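Stop blaming the person holding the controls

Posted 29 Jun 2021 by Fitriani Entili

I've had the same argument three times this year and I lost it twice, so I'm going to have it again here where I get to do all the talking.

It goes like this. Somebody shows a robot how to do a job, either by grabbing the arm and pulling it through the movements or by steering it from a set of controls. The robot learns from that. Then the robot does the job badly, and everyone round the table says the demonstrations were poor. Bad operator, get a better one, record it all again. I think this is lazy, and I think it's wrong most of the time.

I came into this sideways. I used to teach people to drive minibuses (for a charity, mostly to retired teachers, who are terrifying pupils) and I ended up at Foronard because a friend said they needed someone patient. My first week I was put on the remote controls and told to pick up a card and put it in a slot. A card! In a slot! I have put cards in slots all my life. I spent the first morning jabbing at a bit of cardboard like a heron with a grudge.

What I found out that week, and have gone on finding out ever since, is that you can't feel a thing. When you slide a card into a slot with your own fingers you aren't really looking at it. You bump the edge, you feel it's slightly off, you wiggle, and in it goes. Take the feeling away and you are left with your eyes, and your eyes are usually in the wrong place. So you slow right down. You stop and start. You do a funny little hover before you commit. And then the robot learns the hover, bless it, and somebody from the software side comes over and asks why it keeps dithering.

It dithers because I dithered, yes. But I dithered because I had been given a job that depends on touch and a set of controls with no touch in them. How is that a fault in my demonstrating?

Ryota Hosoda, who I argue with most, prefers leading the arm by hand. He says if the person has hold of the actual arm they can feel the card meet the edge, and the whole problem goes away. He's half right, and I've told him which half. You do feel something. You also feel the weight of the arm, and the stiffness in the joints, and your own shoulder after the tenth go. People get tired and start cutting the corner on the way back. And your body is in the way, so half the time whatever the robot is looking at has your sleeve in it. I did a run at Pillai last August where I was leading the arm for most of a day and by the end I was practically throwing the cards.

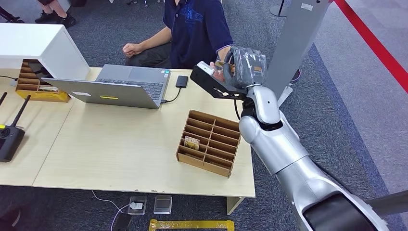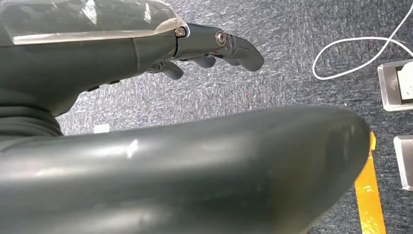 The other thing that gets missed is how much a person does between the recorded bits. Look at any set-up on any day and there's a human hand going in somewhere, to straighten a thing or pass it over or take it back. We do it without thinking. I tried once to keep a note of every time I helped and gave up before lunch, because I was helping constantly. And none of that ends up in the lesson! The robot is shown the tidy middle of the job and never the beginning, where the card is facing the wrong way, or the end, where it has gone in crooked and somebody pokes it with a finger.

Sille Stougaard put this better than I can when she came over from Zurkis for a couple of days. She watched us record a whole set and then asked to see the ones we'd thrown away. We'd kept 100 and binned the rest, the fumbles and drops and so on. She said the binned ones were the only ones where anybody had shown the robot what to do when it went wrong. I was quite put out, because I'd been rather proud of my 100. But I went home and thought about it, and it's exactly what I used to tell the minibus people. I never taught anyone to reverse by having them watch me do it perfectly. They had to see me get it wrong and pull forward and have another go.

So here's my actual opinion, since that's what this page is supposed to be for. I'd keep the fumbles, as long as the person recovered from them. I'd take 12 messy goes with a decent recovery in them over a pile of lovely clean ones. Dimas Simanjuntak disagrees with me, I should say, and he knows a great deal more about the learning side than I do. His worry is that if you feed in the fumbles the robot learns to fumble, and then learns to fix it, and you end up with a machine that drops the card on purpose so it can pick it up again. He says he has seen this. I believe him, and I still think it's a labelling problem. Mark where the mistake starts and where the recovery starts and don't teach it the first part.

I'd also like whoever is demonstrating to have a say in the job itself. On Sustside we had slots so tight that I could barely manage them with my own hands, and when I asked for wider ones I was told it would be cheating. Cheating at what? You wouldn't start a learner off on a hill in the rain. Start wide, get it working, then tighten it up.

And breaks! Proper ones. If you look at the last few goes before somebody stops for tea you can nearly always tell. The movements get quicker and rougher. When I run sessions now I swap people over every 10 goes whether they want to or not, and most of them don't want to, because once you've got the knack of it you don't like handing over the controls. Ryota sulks. I let him sulk.

I had a reply to my last piece asking whether all this matters much when the robots will soon be learning from videos of people anyway. Maybe they will. But a video of me putting a card in a slot hasn't got the feeling in it either, so I'd expect the same hover to turn up sooner or later, or something worse. I'd be glad to hear from anyone who has tried both on the same job, particularly a fiddly one, and particularly if you kept the bad goes.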